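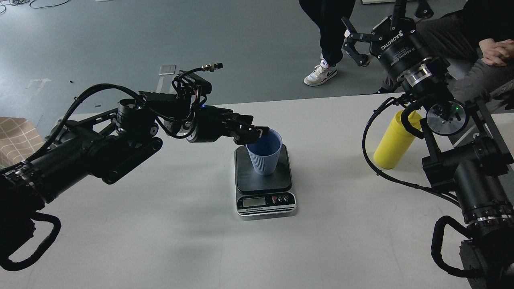

## 4. Do audiences agree on what a "good" car chase is?

The trade press and a fair share of film scholarship take it for granted that viewers prefer chases shot with real cars and held in long takes. The claim gets repeated so often that it has stopped being argued. We were not convinced when we began this work, and the survey reported in this section has not done much to convince us. It has left us less sure of the opposite view as well.

### 4.1 The sample

We collected 765 completed questionnaires from filmgoers at two repertory cinemas, the Grosside and the Ladwood, over one winter season ending in February. Each person rated up to 22 chase sequences they said they remembered. Memory is a poor instrument. Ignacio and Fahmy's earlier pilot at the Ernside festival found that people would happily rate a chase in a film that has no chase in it, and we saw the same thing here with the decoy title we slipped into the list. We dropped respondents who rated the decoy, which brought the usable sample down to 600.

Repertory audiences are also an odd group. They see more films than most people, they read about them, and many arrive knowing which sequences they are supposed to admire. When a respondent gives a chase from the seventies top marks for "realism", we can't tell whether that is a response to the footage or to fifty years of hearing that the footage is realistic. Earlier studies have treated this as a minor problem. We think it may be most of the result.

### 4.2 Shot length

Shot length was the measure we expected to behave best, and it did not behave well. Following Salazar's coding scheme, we logged 1,460 shots across the 22 sequences and compared the average length for each sequence with its mean rating. Longer shots went with higher ratings only among the older films. Take those out and the pattern fell apart, with quickly cut sequences turning up near the top and the bottom of the list alike.

Figure 4 plots the two groups separately. Readers who have seen the combined version of this chart in conference talks (including one of ours) should note how much of its tidy slope comes from a handful of well-loved titles.

*Figure 4. Mean audience rating against average shot length, older and newer films shown separately. Chart available in the supplementary file.*

Salazar's scheme has its own troubles. It counts a hidden cut as no cut at all, which flatters any film that stitches takes together in the computer. It also has no way of dealing with inserts -- the gear stick, the mirror, the foot on the pedal -- and two careful coders can come away with quite different totals. Lorna Ignacio and Bouchra Fahmy coded the same four sequences independently and matched closely on three. On the fourth, a night chase through a tunnel, they disagreed on where nearly every third shot began.

### 4.3 "Real" stunts

Respondents were asked whether they believed each chase was done mainly with real vehicles. Belief went along with liking in almost every case. Whether the belief was correct mattered very little, as far as we could check it against production notes, and those notes are themselves partly publicity. Studios have learned to sell stunt work as honest labour, and a behind-the-scenes clip of a driver in a roll cage tells you only that one shot was done that way.

It would be easy to read this as proof that viewers can't spot digital work. We would hold off. Our question was a blunt one, and "mainly" was understood in different ways. Several people wrote in the margin that they didn't care how it was done so long as they could follow who was behind whom. That comment came up often enough that we wish we had asked about it directly, and the Ladwood follow-up will include an item on whether the route of the chase was clear.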